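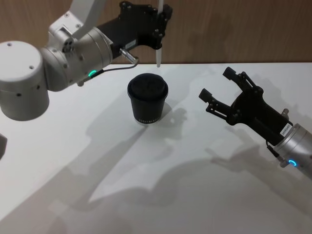
Black cup, black lid, white table.

I drink a lot of takeout coffee and I'd never given the cup much thought. Then I got talking to Biljana Stojanovska at the counter of Postwood one morning in June, when I was grumbling about a lid that had dribbled on my shirt, and she said, "Which side was the seam on?" I didn't know a cup had a seam! So I went back the next week with a notebook and we talked for most of an afternoon, with breaks whenever somebody came in wanting an iced latte.

Biljana has been buying cups, lids and straws for the shop for as long as it has been open. She goes through 400 cups in a normal week and more when it's hot out. When I got there she had four different lids lined up next to the register, all black, and to me they were the same lid four times.

"Pick them up," she said. "Go on, squeeze that one. Now this one."

Okay, so they were different. One gave way under my thumb right off and another hardly moved. She likes a lid with some stiffness in the rim and a raised middle, so there's space over the drink and the foam doesn't get squashed flat. Her current ones come from a wholesaler called Petridis, and before that she had a run of lids from Jesix that she's still a little sore about.

"They fit," she said. "I can't say they didn't fit. They went on with a nice click and everything. But the click was a liar. You'd hear it and one side would still be up."

I asked how she caught that and she made a little walking motion with two fingers around the edge of an imaginary cup. You press down on the far side, then go around with your thumbs until you get back to where you started. She does it without looking. Spyros Yordanov, who works the machine in the mornings, does it with the flat of his palm, and they have been arguing about it for years.

"The palm is faster," Spyros called over from the sink.

"The palm is how you get a dent," said Biljana.
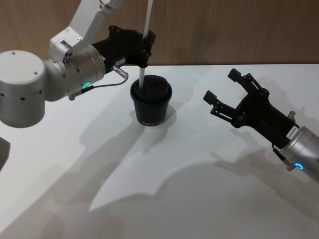
Then there are the straws, and here she really got going. I'd asked, kind of as a joke, whether there was a right way to put a straw in a cup, and she put down her cloth.

"You hold the cup low. Low! People grab it up by the lid, and then they push, and the lid pops and they've got coffee up their sleeve. Hold it down near the bottom where it's narrow and bring the straw in from the top. And don't hold the straw at the very end either, it bends on you."

She keeps long straws only. The short ones disappear into a tall cup, and then a customer has to fish for it, and she'd rather not watch that. When I asked what a customer should do if the straw won't go through she told me to stop pushing and turn the cup a bit. "Half the time you're next to the hole. You think you're on it. You're next to it."

We tried it. I was next to it.

Storage takes up a silly amount of her day. Cups come in sleeves and they live upside down on the shelf over the sink, and lids go in a drawer, stacked the same way up so you can take one without dragging three along. The last time she did a full inventory she had 3093 lids and only 544 straws, and she says you can tell from those two numbers exactly what kind of spring it had been. Cold until practically yesterday. 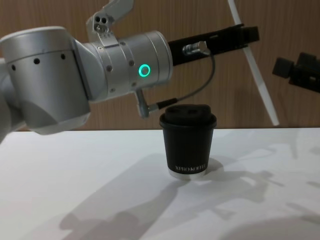
Reaching for things was something she kept coming back to. She's moved the lid drawer twice so it ends up on the left, near the hand that isn't holding the cup. The straws stand up in a jar at elbow height. "If I have to look for it, it's in the wrong place," she said. Spyros is left-handed, so his half of the counter is set up backward from hers, and when they swap shifts they swap the jar too.

I wanted to know about color, because the black cups look pretty sharp to me. She used to have white ones. Every drip showed, and people would hand them back and ask for a wipe. "With black you don't see it until it's on your fingers," she said, laughing. She did admit that the printing matters less than she thought it would. She once spent ages choosing where the name should go on a cup and then watched everyone put a hand right over it.

Before I left I asked what she drinks out of herself. A mug, with a chip in the handle, kept behind the grinder. "No lid," she said. "I have to walk two feet."

I took a coffee for the road, and yes, I went around the rim with my thumbs. Seam away from the mouth, by the way: you line up the drinking hole anywhere except over that join in the side of the cup. My shirt made it home clean.

Recent posts
The great napkin dispenser debate
Kinelance milk pitchers, one year on
61 breakfasts: what I learned from eating out too much
Where to sit if you hate the door opening

Comments (3)

marnie_k
The thumbs thing works!! I've been a palm person my whole life. Sorry Spyros.

Old Percolator
We had the same trouble with lids at the bakery I worked at. Ours never clicked at all, you just hoped. Does she ever get the flat ones in for iced drinks? I find the straw sits better.

teodor
Team palm. No dents yet.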